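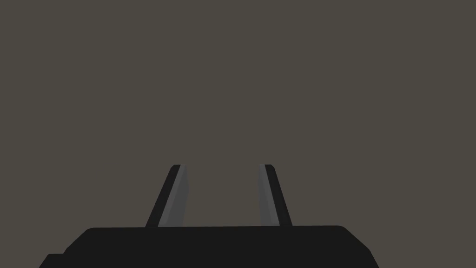
Figure 3. Simulated view of the parallel-jaw gripper, seen from behind and slightly above, against a uniform background.

8 min read

4. Post-processor behavior at program start

4.1 Source of the unwanted first move

The post-processors tested in this work share a common structure. A header section writes the units, plane and work offset, a tool section writes the tool call and spindle start, and a motion section converts each toolpath record into a line of G-code. The first motion record differs from all later ones in that no previous position exists. Each post must therefore assume a position or force one.

In the Bridcombe post, the stored position is set to zero on all three axes when the file is opened. If the first toolpath record calls for Z0, the post compares it with the stored value, finds no change, and leaves the Z word out. The machine then moves in X and Y at whatever height the spindle was left. The fault depends on the job. A program whose first record lies above the stock is written correctly, and the error can stay hidden through many jobs before a facing operation brings it out.

The Sudeo post sets the stored position to an undefined value and always writes the first X, Y and Z words. It writes them on one line, however, and on controllers that run rapid moves with all axes at full speed the tool path is not a straight line between the end points. The tool can reach its final depth before it reaches its final X and Y. This is safe only if the end point is at clearance height.

4.2 Modified start sequence

Both posts were changed to write the same sequence:

G90 G21 G17
G53 G0 Z0
G54
T1 M6
S2000 M3
G0 X[first] Y[first]
G43 H1 Z[clearance]

The retract in machine coordinates comes before the work offset, so a wrong offset cannot affect it. Z is given its own line in all cases. The stored Z value is cleared after the retract and again after each tool change, which forces the next Z word to be written whether or not it matches the last one.

Clearance height is read from the setup sheet. Where the sheet gives none, the post stops with an error. An earlier version fell back to a fixed default, and this was removed in May after it was found to be lower than the clamps on one fixture.

4.3 Test set

The modified posts were run on a set of 3,926 toolpath files collected from the Renberg job archive. Files written for lathes were left out. The archive was frozen on 11/12/00 and no files were added after that point. Each output program was read by the Xavier checker, which tracks modal state line by line and flags any X or Y motion made before a Z word has been seen. The checker does not model stock or fixtures. A program that passes may still cut something it should not, and the results below should be read with that limit in mind.

Machine tests used foam stock and a feed rate of 900 mm/min. Spindle speed was held at 2,000 rpm for all tools. These values have no bearing on the start sequence and were chosen to keep tool load low if a program failed.

4.4 Results

No program from the modified posts was flagged for motion before a Z word. The unmodified Bridcombe post was flagged on files of two kinds: facing operations that begin at the top of the stock, and engraving operations with the work zero set on the surface. The unmodified Sudeo post was not flagged, as expected, because the checker does not treat a combined rapid as an error. Its behavior was seen only on the machine.

Cycle time rose slightly on multi-tool jobs because of the added retract. On controllers that already retract as part of M6, the extra line has no effect and may be removed.

One problem remains open. When a program is restarted from the middle, the start sequence is skipped and the controller's own restart logic applies. The posts cannot correct for this.

Comments

millwright_j: Same thing on my router with the older Bridcombe post. Splitting the Z line fixed it.

tapered_shank: Does G53 on its own line work if the machine has not been homed? Mine alarms out.

kerf900: Would like to see the lathe files included.

This site uses cookies to remember your settings. Accept | Manage preferences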